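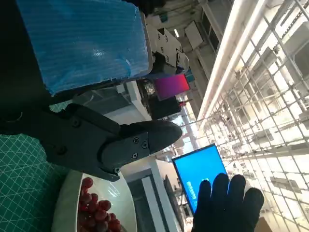 Kitgate jam notes

Hello! This folder holds my jam and chutney records, typed up from four very sticky notebooks. I kept being asked for "the plum one" and could never find the right page, so now it's all in one place and you're welcome to it.

What's in here

batches.csv – one line per batch, 200 lines in all
recipes.txt – the 13 recipes I go back to
places.txt – where the fruit came from

Most of the fruit is from Morken Lane, where the hedges are thick with blackberries by September, plus the damson tree behind the old Phillips shop (I did ask first). Anything marked "market" was bought, usually late in the afternoon when the trays get cheaper.
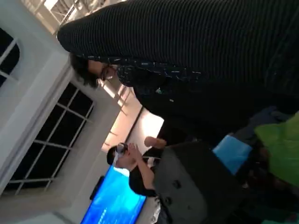
Page last changed: March

Columns in batches.csv

fruit – plain names, all lower case
fruit_g – weight in grams after stoning or topping and tailing
sugar_g – also grams, ordinary granulated unless the notes say otherwise
boil_min – minutes at a rolling boil, not counting the slow bit at the start
set – runny, soft, firm or "wirier"
notes – whatever I scribbled at the time

Wirier needs a word, I suppose! It started as my name for marmalade where the peel had gone tough and stringy, and then I carried on using it for any jam with chewy bits in. If you're sorting by set, treat it as firm with a warning attached.

Things to watch out for

Boiling times before I bought the wide pan are around 20 minutes too long for anybody using a decent one. I've left them as written, so please test on a cold saucer and don't trust the number. A blank in sugar_g means I forgot to write it down. Chutneys have no set at all, and vinegar is in the notes column, which is a nuisance and I do mean to fix it.

Using it

Copy it, print it, change the sugar, do what you like. If you spot a typing mistake, send me the line number and what you think it should say – I still have the notebooks and can check. The quince lines are next on my list, as soon as I can read my own writing.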